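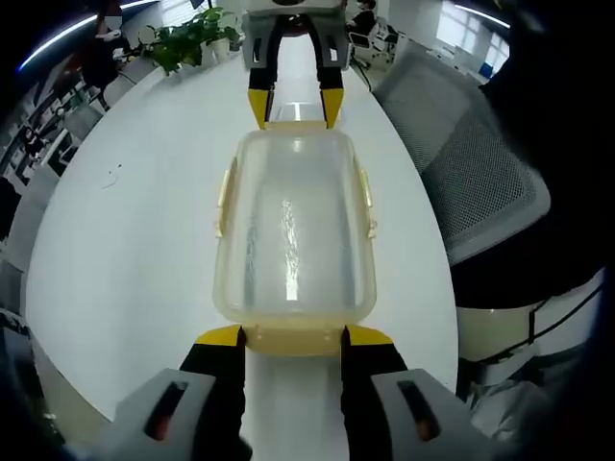
How do you stop plastic food boxes from going cloudy?
Wash them by hand with a soft cloth, let them dry with the lid off, and keep them away from scouring pads. Old ones never come back completely clear, but they last for years.

Welcome to the Sekance kitchen gallery! We cleared out every cupboard one Tuesday and ended up with 18 boxes, tubs and tins in need of a home (and rather more lids than that, goodness knows how). I love this sort of job. Put the radio on, get everything out where you can see it, and off you go!

The long box on the white oval table is my favourite shape of the lot, a rectangle with rounded corners, so there are no sharp little angles for crumbs to hide in. It has a pale yellowish tint and small latch tabs on the two long sides, and the light comes through it beautifully.

Don't miss the leafy green plant in its white pot, further up the table. It makes any sorting day feel cheerier!

The drawers are next, starting with the one by the cooker, which sticks. More pictures will go up in September, along with the pantry shelves at Skoltness, where the jam jars alone take up a whole wall.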